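Imero Kitchen Tasks: Data Card and Rules of Use

Maintained by the Rullovent simulation group
Contacts: Sorin Barbu (data), Graziella Sanna (review and release)

Summary

Imero Kitchen Tasks is a set of simulated episodes in which a single Franka Emika arm works at a counter with bowls and utensils. It was prepared for training and testing manipulation policies before they are tried on hardware. The set holds 1000 episodes in 35 task variants. This card states the rules under which episodes were recorded, checked and labeled, and the conditions that apply to anyone who uses or extends them.

Scope

The rules apply to all episodes in the main release and to additions submitted by partner sites, at present Nistitz and Bellini. They cover recording, labeling, review and reporting of results. They do not replace a risk assessment for physical equipment, and no statement in this card should be read as evidence that a policy is safe to run near people.

Recording rules

Each episode begins from a reset state stored with the episode. The random seed, the simulator version and the controller settings must be saved in the same folder. Operators may not edit a trajectory after recording; an episode with an error is either kept and marked as failed or removed in full.

The arm may approach an object from any direction permitted by the joint limits. When the fingers are close to an object, the reduced speed limit in the controller file applies. Contact between the arm links and the counter is logged as a fault, even if the task is later completed.

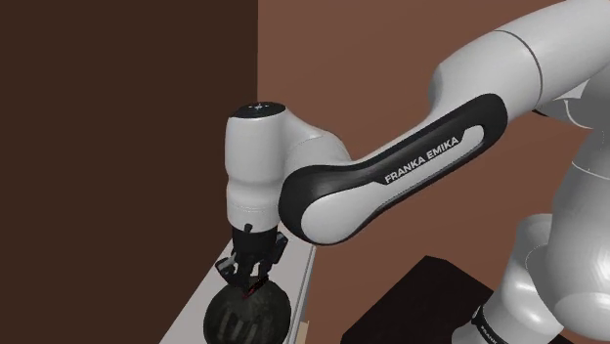
May failed episodes be left out of a submission?
Failed episodes must be submitted along with the rest and carry the failure label. A site may leave an episode out only when the recording itself is damaged, and the removal must be entered in the change log with the episode number and the name of the person who approved it.

Labeling rules

Labels are assigned by two people working separately. Each person marks the start and end of every phase — approach, grasp, transfer, use, release — and gives one outcome for the whole episode. A phase that does not occur is left blank. Labelers are asked to judge by the recorded state of the objects and to disregard the intention of the operator.

Where the two labels differ on the outcome, a third reader decides. Where they differ only on timing, the earlier start and the later end are kept. The original labels remain in the folder so that users can measure agreement for themselves.

Tool use

Variants in which the gripper holds a utensil carry additional requirements. The grasp must be held by finger contact alone; fixed attachments between the hand and the tool are not accepted, including those added by the simulator to prevent slipping. The tool must stay within the fingers for the full use phase. If it is dropped and picked up again, the episode is labeled as a recovery and is counted separately in all reports.

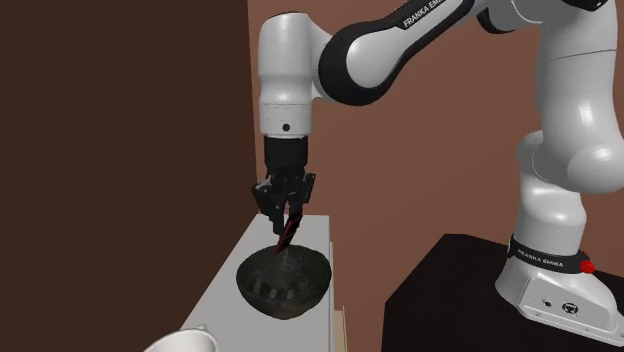
Contact between a utensil and a container is allowed in these variants and is not a fault. Force values at the point of contact should be stored where the simulator provides them. Users are advised that simulated contact forces, in particular those involving grains or powders, differ from measured ones, and that thresholds tuned on this set will need to be set again on hardware.

Review and release

Additions are reviewed in batches of six variants. The reviewer replays a sample from each variant, compares the replay with the stored states, and confirms that the required files are present. A batch that fails is returned once with written comments. The review usually takes around 4 weeks. The next intake opens in November.

Reporting results

Published results must state the release used, the variants tested, and the number of attempts per variant. Success rates should be given per variant as well as overall. Results from simulation and results from hardware must appear in separate tables. Policies trained on any test episode may not be entered in the shared comparison.

Known limits

All episodes use one arm and one gripper type. Lighting is even and varies little between variants. Walls and counters are plain, so policies that rely on camera input may perform worse in cluttered rooms. No people appear in the set.

Changes and corrections

Errors in labels should be reported to Sorin Barbu with the episode number and the phase concerned. Questions about review decisions go to Graziella Sanna. Corrections are gathered and issued with the next release; earlier releases stay available in unchanged form.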